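I handed in my old phone and a dead printer at the Usteva drop-off last month, and it took three visits before anybody would accept the printer. The phone went straight in the bin by the door. The printer was refused twice, first for having a cartridge left inside and then for having no form.

The scheme is run by Gendidach, who took it over from the council in December. Their leaflet says any shop selling electrical goods should take back the same kind of thing. The shop I tried, Antwi, sells printers and had never heard of it.
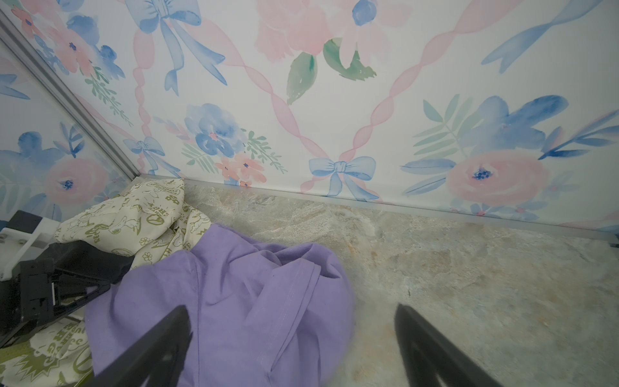

Do you have to buy something new before a shop will take the old one?

Under this scheme you don't. The leaflet says so on the back page, though the staff I spoke to thought otherwise.

What bothers me is where it all goes afterwards. Gendidach says the Usteva site collected 1,435 items in its first month and sent 800 of them to the sorting plant at Fletberg. I wrote to ask about the rest and got a reply thanking me for my interest in recycling.
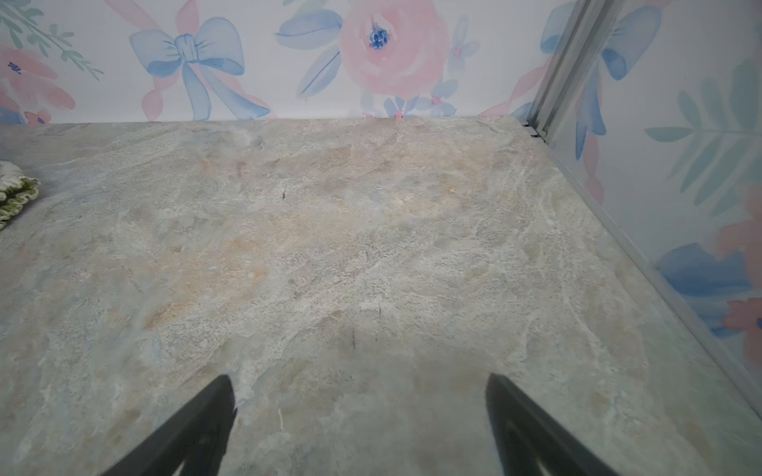 Marble-look worktop and flowered walls

I would like the makers to pay for more of this. A printer that costs less than its ink is going to be thrown away, and the people who priced it that way should have to deal with it — at present we all do, through the council bill.
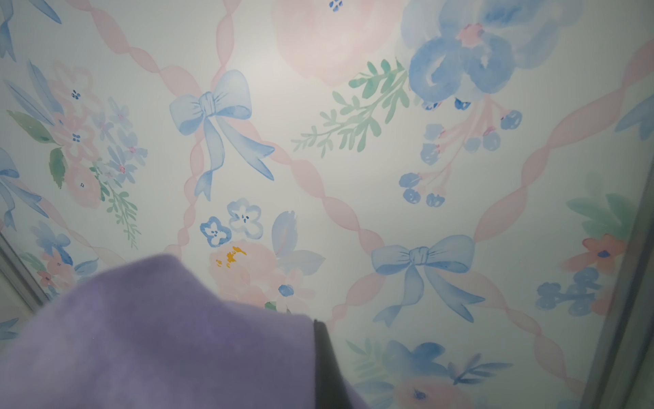

Blue bows and pink ribbons on the wallpaper

There is a petition at the library asking for a proper yearly report, with weights and destinations. It needs 1,000 names to be discussed at the council. I signed it on my way home from the third visit.
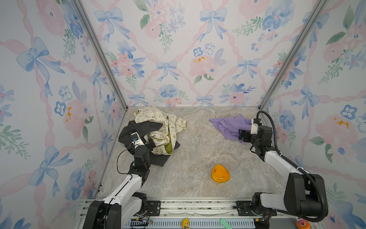

If you are going to Usteva yourself, take the cartridges out first and print the form before you go. I had to borrow a printer to do mine.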